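**Subject:** Re: [homebots] Open day at Wirken: did anyone get there?

Brittany MacDonald wrote:

> Hi all,
>
> I was meant to go to the Wirken open day in March and then my van wouldn't start, so I missed the lot. Did anyone from the list get there? I'm mostly keen to hear about the door work. We've been fighting with lever handles at our end for months and our arm still lets go too early about half the time.
>
> Also, is it true they do nearly everything in simulation first? Henrique told me that and I wasn't sure if he was having me on.
>
> Brittany

Hi Brittany, hi everyone,

I went! And Henrique was not having you on. Sorry this took me a while, I wanted to type up my notes properly and they were in a terrible state (I was writing standing up with a coffee in the other hand).

First the boring bits. It's a bigger place than I expected, two long rooms over a tile shop, and they'd split us into groups so everybody could get close to the gear. Mine had 17 people in it, a good mix — some students, a couple of occupational therapists, a retired locksmith who asked the best questions of the day. Shewit Tesfamariam showed us around. She runs the doors project, and if you ever get the chance to hear her talk about hinges for an hour, take it.

The hardware demo came first. They have a full-sized door in a free-standing wall with a mobile base and one arm, and it went through five times while we watched. Four clean runs, and one where it pushed the lever down nicely, started to pull, and then lost it when the latch sprang back. Shewit didn't rush past that. She stopped, pulled up the force plot and showed us the exact spot where the grip slipped. I think that's your problem too, Brittany! On their plot the load on the fingers jumps just as the latch clears, and their fix was to keep the wrist soft for a moment longer before the base starts rolling back. I've scribbled the curve down and can scan it for you.

Then we moved next door to the simulation room, and I could have stayed there until they locked up. They've built a set of 52 doorways, all opening onto different rooms: laundries, pantries, bedrooms, bathrooms. The idea is that the policy never gets to fall in love with one particular door. Handles change, colours change, the floor on either side changes, the light moves. Robel Belay built most of the rooms, and he had a pile of views up on the big screen and was happy to flip through them for anyone who asked. He sent me this one afterwards.

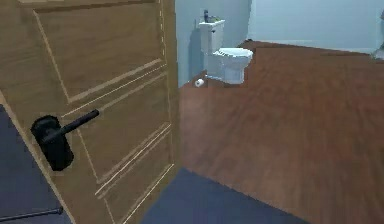

*One of the bathroom doorways from the Wirken set, with a black lever handle and the door partly open. Render from Robel Belay.*

I asked him why bother with the stuff in the room past the door, like the toilet roll on the floor, when the robot only has to deal with the handle. He said the early rooms were bare, and the policy did well in them and then fell to bits as soon as it saw a lived-in house. So now every room gets some clutter. He's also pretty frank about where the rendering is weak. Floors tend to come out smeary, and he's stopped worrying about it, as it doesn't seem to hurt the results.

The handles are the part he does worry about. A straight lever like that is the easy case, he says, as long as you can see it against the door. Dark handle on mid-brown wood is fine. Their worst case is a brushed metal lever on a pale grey door with a window behind you, and I'd believe it, I can't find ours in the morning either.

Some numbers I wrote down, for those who like them. They run 80 attempts per doorway before they'll count a change as better or worse. The newest policy took almost 33 hours to train on the machine they've got, so they don't do that lightly. I asked about success rates and Shewit said she'd sooner wait until the real-door trials are done, which I thought was fair enough.

We got a go ourselves at the end. You drive the simulated arm with a little hand controller and try to open a door without banging it into the wall. I was dreadful. Lina Akl was in the group after mine and got it on her second try, and I've heard about it several times since. Lina, if you're reading, please add anything I've missed, especially from the talk on sliding doors, as I'd gone off in search of a sandwich by then.

Things I'd still like to know:

- how they set the hinge friction in sim (Robel said "by feel, then by measuring", and then we got called away)
- whether any of it works on round knobs
- what they do about doors that close by themselves

Shewit said they'd be happy to have a few of us back for a longer look, so if you want in, reply here and I'll pass the names along. Brittany, you can ride with me this time.

Cheers,
Colleen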